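Ticket 1028
Subject: Small marks and uneven color on light gray work surface, packing room
Status: Pending (awaiting second clean)
Priority: Low
Opened by: I-seul Kong
Assigned to: Laine Lapiņa
Site: Grolovville
Category: Surfaces and furniture

Problem as reported
During the October check of the packing room I found marks on the light gray surface at position 3. At least one of them did not move when I passed a dry cloth over it. The surface is used for laying out printed inserts before they go into Villel cartons, and two inserts were returned from inspection with specks on the back. I do not know if the specks came from this surface. Please advise whether it can be cleaned in place or has to be replaced. The position is still in use for sealed goods only.

Entry 1, L. Lapiņa, 9:10
Ticket accepted. Questions for the reporter:
What was used on the surface in the last month?
Was the cloth new or from the shared bin?
Can you feel the mark with a fingernail?

Entry 2, I-seul Kong, 9:45
Cosell neutral cleaner, diluted per the label, at the end of each shift. The cloth was from the shared bin. I could not feel anything with a fingernail, but I was wearing thin gloves, so do not rely on that.

Entry 3, L. Lapiņa, 10:20
Close view of the surface added to the ticket. Gray level varies across the middle, with a patch that is slightly darker and greener than the area surrounding it. The right side is paler. Two small marks are of interest: a thin brownish streak near the center, lying close to horizontal, and a dark speck toward the upper right.
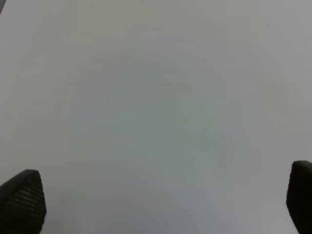

Facilities Support — Workroom Surfaces and Fixtures

Entry 4, L. Lapiņa, 10:35
The streak could be a fiber, a hair or a fine scratch. I can't separate those from the view alone. The speck is most likely debris. Neither one by itself is grounds for replacement.

The uneven gray is a separate question. Possible causes are cleaner residue, wear, or simply the lighting in the room. Residue is the cheapest to test for, so we start there. Procedure for I-seul:

1. Clear the position and switch off the fan.
2. Lift loose material with low-tack tape. Press and pull straight up. Do not drag.
3. Check the tape against a white sheet and note anything brown or dark.
4. Wipe with plain water and a new cloth, one direction only.
5. Wait 45 minutes before judging the color.
6. Turn off the overhead light and look across the surface with a flashlight held low. A scratch should catch the light along one side.

Do not use the Shin paste on this surface. It is an abrasive and is stocked for the steel sink.

Entry 5, I-seul Kong, 13:05
Steps 1 through 5 done. The tape brought up one short brown fiber and some dark grit. I did not mark which spot each piece came from, so I can't say for certain that the fiber is the streak. No mark is visible at the center now. The water cloth came away faintly gray. Color looks more even on the left half — the middle is still patchy to my eye. Step 6 not done, the flashlight was out with the other crew.

Entry 6, L. Lapiņa, 13:30
Noted. A gray cloth after a water wipe suggests residue. I checked the dispenser log and the dilution was set too strong after the last refill. Reset to the label value. It also feeds the next two positions, so please repeat the water wipe there and report only if the cloth comes away gray.

Shared bin cloths are a probable source of the fiber. They go through the same wash as the brown floor pads. I have requested a pack of 70 lint-free cloths, to be kept at the packing room door and used on work surfaces only.

Entry 7, I-seul Kong, 15:50
Water wipe repeated on the next two positions, both cloths clean. Flashlight is back. Low-angle check at position 3 shows no line at the center. I found one shallow scratch by the front edge that was not part of the original report. It does not hold dust after wiping.

Entry 8, L. Lapiņa, 16:15
Edge scratch recorded, no action. Replacement request not raised. Remaining items:
Second water wipe of the middle area, after a full shift on the corrected dilution.
Lint-free cloths to arrive and be labeled.
Printed inserts stay off position 3 until both are done.

Next update due from: I-seul Kong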